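Blog > House > Kitchen

Search this site Go

We measured again on Saturday, and the gap by the window is 72 inches. Aatos Niskanen had written down 62, so the cabinets he quoted would have left us 10 inches short. He fixed the quote the same afternoon.

I still want an orange wood floor with staggered planks. My sister says it will look dated. Maybe — but I walk on it and she doesn't.
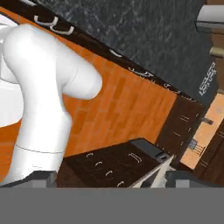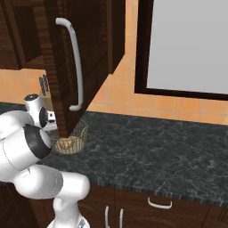

The other open question is the sink. Moving it costs more than the floor, and the plumber can't start until August. We may leave it where it is and spend the money on drawers. I've asked Aatos to price both.

Filed under: House, Slow Projects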